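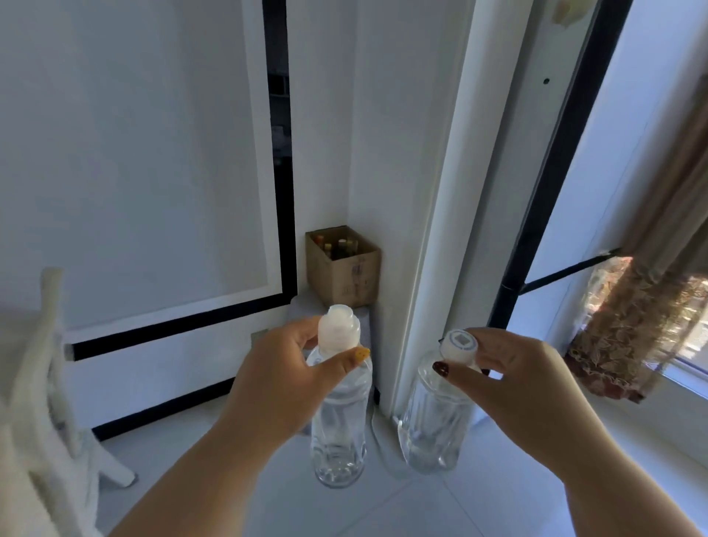

Analysis bench notebook, Idmont
Entry 9: the Nanodine sinkhole, counting and resolver problem
Written by Fedir Hrynyshyn, with remarks from Dede Tsikata where marked DT

Continued from entry 8. The sinkhole is still on Dramani, the old rack server under the window, and the capture from Unent is coming in through the mirror port like before. I did not touch the network settings since the last entry.

Morning

Checked the disk first. The capture partition is 30 percent full, so the rotation is working now. In entry 8 I wrote that the rotation script deletes the oldest file. I was wrong, it was deleting the newest file when the two names sort the same. Fixed by putting the hour in the file name with two digits. I lost one hour of capture from the first night and it will not come back. I marked the gap in the table so we do not read it later as a quiet hour.

Then I ran the count again. The number of different source addresses which contacted the sinkhole in the last full day is 1,889. In November, with the first version of the list of domains, we had roughly 2,000. I do not want to say that the botnet became smaller. The two lists of domains are different, and the November count was made before I removed the scanners. To compare I must run the new filter on the old capture. The old capture is on the external disk and the external disk is with Dede.

DT: It is in the gray cabinet, second shelf, since last week. I told you.

OK. Took it from the cabinet. Copy is running.

What the bot sends

Notes for whoever reads this without the earlier entries. Nanodine is only our name for it. We took it from a string inside the sample, near the end of the file, and I did not find this string in any public report. The sample makes a list of domain names from the date and tries them in order. If a name resolves, it connects and sends a short hello. The hello has a fixed header, then a length, then a block which is scrambled with a simple key. The key is inside the sample. After this it waits for an answer. Our sinkhole accepts the connection, writes down the hello and closes. We do not send anything back. Please keep it so, also for tests. If you want to test an answer, use the closed bench machine and a copy of the sample, never the live sinkhole.

The block after the key is removed has these fields, as far as I understand:

bot identifier, looks like made from the disk serial
version of the bot
language of the operating system
a counter, which grows with every hello
two bytes I still do not understand

I spent too much time on the two bytes. My idea was a checksum, and I tried the usual kinds. None fits. Dede thinks it is a campaign number, and I begin to agree, as all the hellos from one customer range at Unent have the same value there and other ranges have other values. If it is a checksum, this would be a very strange accident. I will call the field "campaign?" with the question mark in the table until we have a better proof.
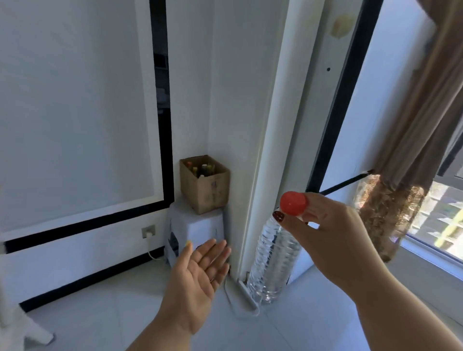

Does one source address mean one infected computer?
It can be one computer, several or none. Behind a home router there may be more than one infected machine with the same public address, and a machine which gets a new address in the night is counted two times. For this reason we count the bot identifier also, and we write both numbers in the report.

I put this in the notebook since the office upstairs asked it two times already, and the same text can go in the letter to Unent. The letter should use the words "addresses seen" and "identifiers seen". It should not use the word "victims".

The identifier has its own problem. If the disk serial cannot be read, for example in some virtual machines, the bot uses zeros as the base, and then all such machines get the same identifier. I see one identifier which arrives from many places that have no relation with each other. I am fairly sure it is this case. I removed it from the identifier count and put it in a separate row.

Resolver problem

This took most of the day. In the capture there are many DNS questions for our sinkhole names which are not followed by any connection. At first I believed we were losing packets on the mirror port. I looked at the counters on the switch and they show no drops. Then I believed the sinkhole was refusing connections under load. Also no, the load on Dramani is very low and the log has no errors.

What I did next, in order:

Took one hour of capture and separated the DNS questions by source.
Matched each question with a connection from the same source inside one minute.
Looked at the sources which never connect.

The sources which never connect are nearly all in one small range. I asked Unent by mail, and the technician there answered quickly (good people). This range is their own resolvers and the monitoring machines beside them. So the picture is simple: a customer asks the resolver, the resolver asks us, and then the customer connects directly. The question and the connection have different source addresses, and my matching by source was not correct for this case. In the other direction, the customers who use a resolver outside Unent do not appear in the DNS part at all.

I should have seen this before lunch. I write it here so the next person does not lose the same hours: do not match DNS source to connection source. Use the DNS part only for telling which names are asked and when, and the connection part for counting.

DT: Also the monitoring machines repeat every name they see, to test if it is alive. This explains the very regular questions at the start of each hour. Please take them out before making the plot.

Taken out. The plot looks much more natural now, with a rise in the morning when people start their computers and a second one in the evening. The old plot with the hourly spikes is in the folder "wrong", with a short note. I do not delete wrong plots.

Bench machine

The closed machine did not restore from its clean copy yesterday. The message was about a missing base file. Dede had moved the base files to the bigger disk and the path in the start script was still the old one. Changed the path, restored, compared the hash of the restored disk with the hash on the paper inside the cover of this notebook. They are the same.

Ran the sample once after the restore, with the clock set three days ahead, to see the names it will try. The list is in the usual place. Two of the names are short enough that somebody could own them for a normal reason. I looked, and one of them is a page about garden furniture. We will not register anything near it and we will not block it. Unent must be told about this name clearly, otherwise they will put the full list in their filter and a furniture seller will lose his visitors.

A reminder for both of us: after setting the clock, set it back. The machine was three days in the future until the evening, and the screenshots from that time have a wrong time stamp. I renamed them by hand.

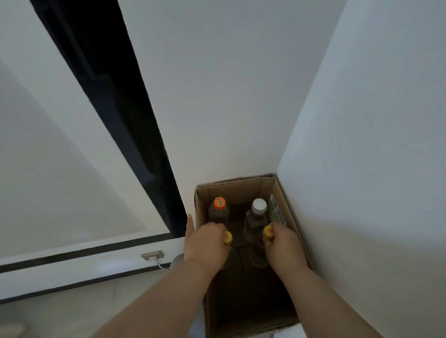 Page last changed: December 28, 2019, by F. Hrynyshyn (added old capture result, corrected the field table)

Old capture, second run

The copy from the external disk finished. I ran the new filter on the November files. After removing the scanners and the Unent monitoring machines the number goes down, as expected, and the difference with today's number becomes small. It is smaller than the change from one day to the next. So my conclusion for now is that the size of the botnet inside the Unent network did not change in a way we can see. I know the office hoped for a falling line. We can't give them a falling line with these data.

One more thing came from the second run. The version field in the old files has two values, and in the new files it has three. The new value is present only at a few identifiers, and these identifiers existed already in November with the older value. This means the bots were updated in between, and they can not have received an update from our sinkhole. There must be another channel. It may be a fixed address inside the sample which we did not find, or a second list of names with a different start value. Dede will look in the sample for a second call of the name function. I will look in the capture for traffic from these few identifiers, in the hour before the version changed, if Unent allows us to keep that part longer than the agreement says. If they do not allow, we delete it as agreed and wait for the next update.

DT: I found a second call already, but it uses the same start value. It runs only if the first list is finished with no success. Not your channel, I think. Still looking.

Corrected in the field table: the counter does not grow with every hello. It grows with every start of the computer. I was misled by the machines which are switched off each night. A server that was never restarted has sent the same counter value in all its hellos.

To do

Send the letter to Unent with both numbers and the warning for the furniture name.
Ask them again for the list of all resolvers, in writing.
Move the external disk back to the gray cabinet and sign the sheet.
Change the plot script so that the monitoring range is read from a file. Now it is written inside the code.
Put the restored hash also in the wiki, the paper is becoming hard to read.
Order a second disk for Dramani.

Door code of the server room was changed, ask Dede for the new one.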